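Lollara

Lollara is a glaciated mountain of 3,613 meters at the southern end of the Cabral Range. It is the highest point in the range and a common objective for climbers and ski mountaineers based in the town of Wokville.
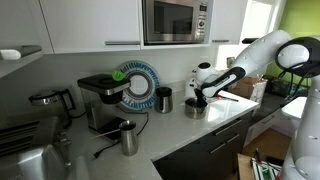

A drip coffee maker and a stainless steel cup on a marble countertop.

Contents
Name
Geography
Geology
Climate and snowpack
Climbing history
Routes
Ski mountaineering
Access and permits
Hazards and rescue
See also

Name

The name Lollara was first applied to the long meadow on the north side of the mountain and was used by herders who moved sheep there in summer. Early maps of the district give the peak no name of its own. Surveyors extended the meadow's name to the summit, and the usage was later adopted by the range authority. The form "Mount Lollara" appears on some older trail signs but is not official. Among local climbers the mountain is often called "the South End."

Geography

Lollara has two summits separated by a shallow snow saddle. The east summit is the true high point. The west summit is slightly lower and is crossed by most parties using the normal route. The mountain stands apart from the rest of the Cabral Range and is visible from Wokville, 56 kilometers to the north by road.

The north side falls in broad, moderate slopes to the Lollara meadow. It holds the Plastudine Glacier, the largest body of ice on the mountain, which begins below the saddle and ends in a field of rubble above the meadow. The south side is steeper and consists mostly of rock ribs divided by narrow gullies. Meltwater from both sides enters the Plastudine River, which runs around the eastern foot of the mountain before turning north.

Tree cover is continuous on the lower slopes and gives way to low shrubs and loose stone below the glacier. The line between forest and open ground is irregular. On the western flank, avalanches have cleared several long strips through the trees.

Geology

The mountain is the remnant of a volcano that has not been active in historical times. The upper part is built of layered lava and ash, much of it broken and poorly bonded. The rib on the south side known as the Comb is made of a harder rock that filled cracks in the older cone and was left standing as the softer material wore away. Warm ground has been reported near the saddle, where small patches often melt free of snow before the surrounding slope. No vents are known.

Loose rock is present on every route once the winter snow is gone. For this reason most ascents are made while the ground is still covered.

Climate and snowpack

Weather on Lollara is controlled by storms arriving from the west. Most snow falls in winter, and the upper mountain usually carries its deepest cover in April. Summers are dry, with afternoon clouds forming over the saddle on warm days. High winds are frequent on the west summit and account for the bare, icy surface often found there.

The snow cover on the lower slopes varies greatly from year to year. In lean winters the approach must be made on foot to well above the tree line, while in heavy winters skis can be used from the road.

Climbing history

Herders are believed to have reached the upper edge of the meadow long before any recorded climb, but there is no evidence that they went onto the glacier. The first documented ascent was made by a survey party that placed a marker on the west summit. The party's notes describe the east summit as "higher by a little" and give thick cloud as the reason for not continuing.

The first recorded ascent of the east summit was led by Octavio Ibarra, a schoolteacher from Wokville, who crossed the saddle with two companions and left a tin box for visitors' names. The box was replaced several times and is now kept in the Wokville town library. Ibarra also wrote the first printed guide to the range, a short booklet that remained the only source on the mountain for many years. His route is still the one most often climbed.

The Comb was considered too loose for climbing until Agustina Benítez completed it in frozen conditions, starting before midnight and leaving the rib before the sun reached it. Benítez later made the first ski descent of the Plastudine Glacier from the saddle to the meadow.

Routes

The Ibarra Route is the normal way up the mountain. It begins at the Plastudine trailhead, at an elevation of 1,579 meters, and follows a marked trail through forest to the meadow. From there it climbs the left side of the glacier, passes over the west summit, and crosses the saddle to the high point. It is graded as an easy snow climb, although an ice axe and crampons are needed in most conditions. Many parties camp at the upper end of the meadow and finish the climb the following morning.

The Central Glacier Route takes a more direct line to the saddle and avoids the west summit. It is shorter than the Ibarra Route but crosses the most heavily crevassed part of the glacier. Rope travel is standard. By late summer the route is often cut off by a single large crevasse below the saddle.

The Comb follows the rock rib on the south side. It is long, committing, and seldom repeated. Retreat from the upper half is difficult, and the usual descent is by the Ibarra Route, so parties must arrange transport between the two sides of the mountain.

The West Gully is a straightforward snow slope in spring and an unpleasant channel of loose stones at other times. It is used mainly as a way down.

Ski mountaineering

Lollara is regarded as one of the better ski peaks in the Cabral Range. The glacier offers a continuous descent at a moderate angle, and the meadow provides an easy run back to the forest. The best conditions are usually found when cold nights are followed by clear mornings, allowing the surface to soften evenly. The section above the saddle is often too icy to ski and is commonly climbed with the skis left below.

The Wokville Ski Mountaineering Club holds an annual race from the trailhead to the saddle and back. The event takes place on a Sunday in April and is moved to the meadow when wind closes the upper course.

Access and permits

The trailhead is reached from Wokville by a paved road that becomes gravel beyond the last farms. The gravel section is not plowed. Parking is limited to the lot at the trailhead, and overnight use requires a pass, which is sold at the range office in Wokville.

A climbing permit is required above the meadow in all seasons. Permits are free and may be completed at the trailhead register. Campfires are prohibited above the tree line, and all human waste must be carried out from the glacier. Dogs are allowed as far as the meadow.

Hazards and rescue

The principal hazards are avalanches, crevasses, rockfall, and sudden loss of visibility on the saddle. The saddle is broad and nearly flat, and parties descending in cloud have mistaken the south side for the north. Tall wands are placed along the crossing in spring and removed when the race season ends.

Rescue on the mountain is coordinated from Wokville. Mobile telephone coverage is reliable on both summits and absent in most of the forest. Climbers are asked to sign out at the register on their return.

See also

Cabral Range
Plastudine Glacier
Plastudine River
Wokville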